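**Ticket: spectrum fee export, band totals don't match ledger**
Product: Drelus (license billing), module: annual fees
Reported by: Fladosby license accounting
Status: reopened

**Entry 1**

The May export from Drelus shows 121 active microwave link licenses for Erus. Our ledger has 92. I was told on the phone that the export is "the source of truth." I doubt it. Erus has not been granted a new link license this year, and the fee total on the export went up anyway.

Steps tried:

- Re-ran the export with the default filter: 121
- Re-ran it with "active only" ticked: 121
- Cleared the cache, as support asked, and ran it again: 121

I didn't expect the cache to matter and it didn't. 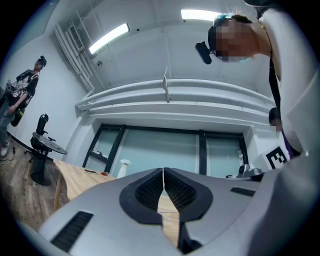

Drelus support: We can't reproduce this on our side. Could the extra rows be renewals entered twice by your staff? Please check for duplicate license numbers before we escalate.

**Entry 2**

Checked. No duplicate license numbers. Every one of the extra rows has its own number, and 22 of them carry the suffix "-T", which we have never used. The other seven are links Erus surrendered before the fee year started. We have the surrender letters scanned in the same system, so Drelus knows about them somewhere.

I also opened one of the -T rows. Fee class: temporary. Annual fee: 600. Temporary authorizations don't pay an annual fee under our schedule. They pay once, at issue.

Support's next theory was the Mladenović import tool, which we used to bring over the old paper register. Maybe. But that import was finished before the April export, and April came out at 92.
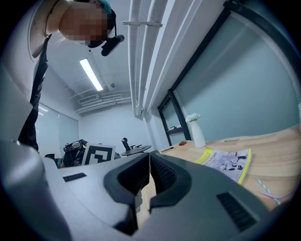 What did change between April and May is your fee class update. The release note says "minor label corrections." I'd like to see the actual list of what was corrected, in writing, including whether "temporary" was moved under "annual" and whether surrendered links lost their end date.

**Entry 3**

Support sent a patch for the -T rows. Applied at 3:40 p.m. Export now shows 99. So the temporary rows are gone and the seven surrendered links are still being billed.

The ticket was then marked resolved. I have reopened it. Invoices to Erus are on hold at our end, and they stay on hold until the export reads 92 on two runs in a row, without anyone editing rows by hand.

Still waiting on the list of label corrections.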